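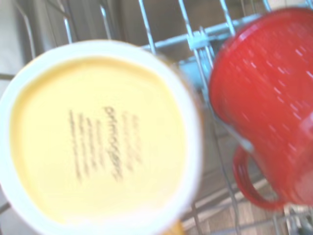

Prasert Saengthong wants to know why his drinking glasses come out of the dishwasher white and dull when the machine is almost new, and if he should return it to the shop. Prasert, please keep your machine for now. I think it is your water. I had the same trouble for a whole winter, so I will write a small thread.

Search posts and people Go Clear

Edgars Lill
January

When I moved to Skustgate I did not know that water can be hard. In my language we have the word, but where I grew up the water comes from a lake and it is soft, so we never needed to use it. I thought "hard" was about the pressure in the pipe.

Hard water has a lot of calcium and magnesium in it. It goes through limestone or chalk under the ground and takes some of it along. You can drink it, and many people like the taste. The trouble begins when you heat it or let it dry on something.

First step for you: look for the yearly water report of your town. Mine is a PDF that was hidden very deep on the website. On the page for hardness it says 281, in milligrams per liter. In my old town the same line said 40. After I saw these two numbers I stopped being angry with the detergent.

Be careful with units. The report may give milligrams per liter and the manual of the dishwasher may ask for grains per gallon, or German degrees if the machine was made for Europe. You must convert. I set mine with the wrong unit in the beginning and it was much too low for a month.

If your building has its own well, the town report does not help you. Then buy the paper strips. You dip one in cold water from the tap, wait as long as the package says, and compare the color. They are cheap and good enough for this.

Now the glasses. There are two kinds of cloudy and they look almost the same. One is a film of minerals lying on top of the glass. The other is etching, where the surface of the glass itself is damaged. The first one comes off. The second one stays forever, I am sorry.

The test: put a cloudy glass in plain white vinegar for 30 minutes, then rinse it and dry it with a cloth. If it is clear where the vinegar was, you have film. If it is still cloudy, it is probably etching.

A strange thing is that etching happens more with soft water. Too much detergent, very hot program, soft water – this is how my mother has ruined the good glasses from her wedding. She had the best water in the country and the worst glasses.

So please do not do what I did, which was to put more and more detergent. With hard water you do need a bit more than with soft water, but there is a limit, and after this limit you only get powder in the corners.

Undar asked below if rinse aid is only a trick to sell another bottle. I believed this also. It makes the water run off in a sheet and not sit in drops, so there is less to dry into spots. It does not take the calcium away. In my kitchen it helped with the glasses and did little for anything else.

Salt. Some dishwashers have a softener inside, and then there is a cap at the bottom, under the lower rack, where you pour the special coarse salt. Many machines sold in America do not have it. Look in your manual before you pour salt anywhere!

And do not use table salt even when you have the cap. It often has additives to keep it from clumping, and the small grains can pack together and block things. The bag of dishwasher salt is ugly and heavy, but it lasts very long.

If there is no softener in the machine, your choices are: a detergent made for hard water, rinse aid, citric acid from time to time in an empty machine, or a softener for the whole house. The last one is expensive and I rent, so I have never tried it. Please ask somebody who has.

About citric acid. I run the empty machine with it every second month, no dishes and no detergent. Check first that your manual allows it and how much. Never put it together with bleach, or vinegar with bleach either. The gas is dangerous.

Plastic boxes are still wet after every program, and this has nothing to do with hardness. Plastic does not hold heat like ceramic does, so the water does not dry off it. I mention it because Chaimongkol wrote to me in private and was ready to call a repairman about it.

Mugs have their own problem. Many have a hollow at the bottom, and when they stand upside down a small lake stays in it. In hard water the lake dries to a white ring. I open the door when the program ends and tip each mug a little before I unload. Upper rack second, always, or it will drip on the clean plates below.

The kettle is the best teacher. If you have white flakes in it after a week, you do not need any report. Lemon juice and water, boil, leave it, pour out, rinse well. My shower head I take off and leave overnight in a bowl of vinegar. The smell is not nice – open a window.

Correction to the post about units: I wrote that I set my machine too low for a month. I have looked at my notes and it was 7 weeks. It explains the state of the glasses.

Gilberg says that filter jugs also reduce hardness, and yes, many of them do, for the water you drink or make tea with. The tea looks better too, without the skin on top. But it will not help your dishwasher, which takes water directly from the pipe.

Prasert, please do the vinegar test with one glass, the worst one, and write here what you got. If it is film, I can tell you which settings I changed and in which order. If you find the report of your town, post the number with the unit, please, and I will convert it for you in the evening after work.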